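Letport Country Risk Monitor

Letport is a subscription research service from Clikix for institutional investors, pension trustees and export lenders. It follows political and trade risk in 50 economies and is updated every March and September.

Each country file sets out sanctions exposure, debt held abroad, currency controls and the outlook for elections.
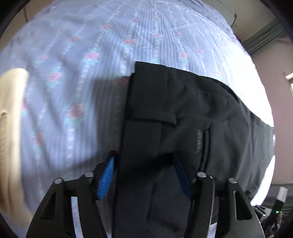
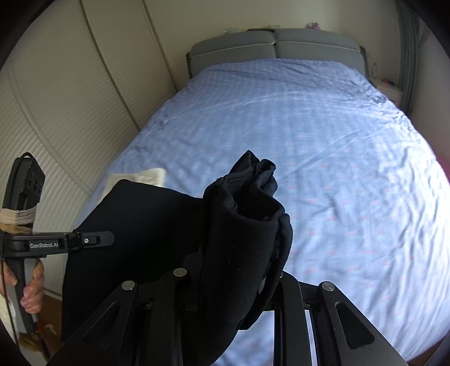
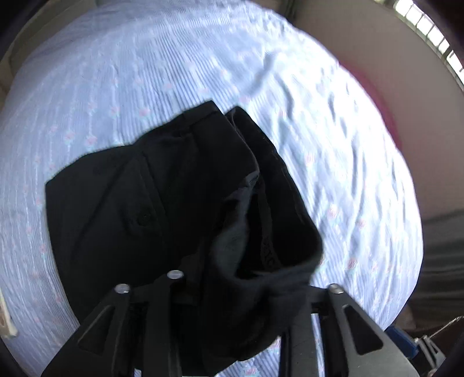
Subscribers may also order the Zakharchenko Index, a monthly score of cross-border payment risk drawn from 1174 data series. Scores run from 1 to 29, and a higher score denotes greater risk.

A single licence covers six named users. Further users may be added at any time during the term.

Enquiries: Rami Saab, Institutional Sales, Clikix, Trullolau House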